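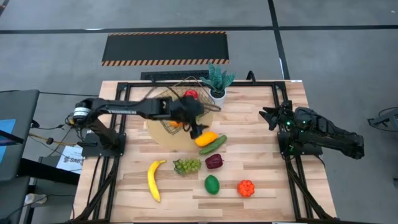

Two-arm table, produce and basket task

Budgeting for a two-arm tabletop setup, what am I forgetting?

Posted by istmont_dan_k
Jun 3, 2026

Hi all! Long-time reader, first time I've had money to spend (other people's money, but still). I do the buying for a small group in Cambridge and we've been told to put together a plan for a second station like the one in my pictures. Two arms, a rail frame, a butcher-block top, and a pile of play food that has to end up in a wire basket. The first one was bought in bits and pieces before I got here, and I can't find half the invoices, so I'm more or less starting over on the numbers.

What I have so far on my sheet is the arms, the frame, the top, two grippers, a computer, and a line that just says "misc" that I already know is going to get me in trouble. I put $1,096 in there for now. That came from adding up the odd receipts I found in a drawer, so it's a real number, but I don't trust it.

I have two quotes for the arms. Vamura sells them as a pair with the mounts and a service plan you can't remove from the quote (I tried). The other is from Istmont, where the arms are cheaper but everything else is its own line, down to the cables. No, I don't work for them, the username is the town I grew up in, and yes it confuses everybody. 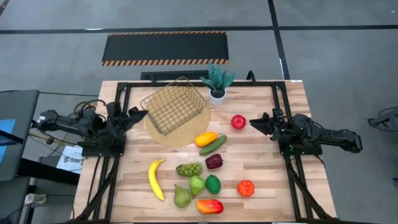

My biggest headache is the small stuff. The arms are easy in a way, you get a quote and you argue about it. But then somebody asks me what the objects cost and whether we need spares, and I have no clue what to write down. We want the second station to match the first as closely as we can, so that means the same kind of round woven placemat under the basket, the cucumber, the grapes, the pears and both mangos, even the little spiky plant in the white pot at the back. I went looking for the same cucumber online last week and gave up after an hour. Do people really put this in a budget? As one line? Or do you buy it out of petty cash and hope?

Also, floor space. Do you count the area around the table as part of the cost? We pay rent by the square foot to the rest of the building and I got a very sour look when I left it out of my first draft.

The plan needs to cover 24 months. Any help is welcome, even if it's just "you forgot the thing everyone forgets."

villa_bench_rat

Oh boy, I've done this three times now and got it wrong in a new way each time, so take this for what it's worth.

Yes, put the objects in the budget, and buy at least two full sets on the same day from the same seller. Play food gets swapped out by the makers constantly. You reorder "banana, yellow" and what shows up is shorter, shinier and a different yellow, and then you're in a meeting about bananas. I keep the spare set in a closed tub with a copy of the order taped inside the lid. Same goes for the basket and the placemat! Wire baskets get bent. Get four.

On the arms, I'd ask both sellers the same boring questions before looking at price again:

How long is a replacement joint going to take to reach me?
Who pays the shipping both ways?
Are the gripper fingers sold one at a time or only with the whole gripper?
Can I get the drawings for the mounts?

That third one cost us more than anything else. Fingers are going to wear and get knocked into the table. If they only sell you the full gripper, your cheap arm isn't so cheap by the second year. We had a seller who would only do full grippers and I ended up spending more on those than on the frame and the top together.

The "can't remove it" service plan, I'd push once more. Ask them to start it in month 13 if the regular warranty covers the first year anyway. Ours said no in February and yes in March, same person, same quote.

And please split up "misc." Mine is now cables, power strips, tape, floor mat, fasteners, lighting, labels, storage tubs. When it's eight lines nobody questions it. When it's one line they want to talk about it all afternoon.
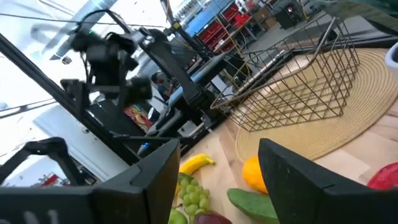 Between the fingers of the right gripper: banana and grapes, with the basket on its mat behind them

slowandcareful

Agree with most of the above, except I wouldn't bother with four baskets. Two is fine.

For floor space, count the table plus enough room to walk all the way around it and get a cart in. If you pay rent by the foot then it's a cost and you should show it, otherwise someone else will add it for you with a bigger number. I'd also set aside $100 a month for replacing little things and let it roll over if you don't spend it. Ours gets eaten mostly by cables.

Don't forget somebody's hours to put the frame together and square it up. I left labor off because "we'll do it ourselves," and it took two of us most of a week, and that was with instructions.

mostly_lurking

go with the cheaper arms, spend the difference on spares. done

istmont_dan_k

Thank you!! The one about fingers sold separately is exactly what I needed. I wrote to both places this morning. Istmont already answered and they do sell them singly, but with a minimum order of 2, which I can live with. Still waiting on Vamura. I'm splitting "misc" tonight and I'll post the sheet once I've taken the prices out.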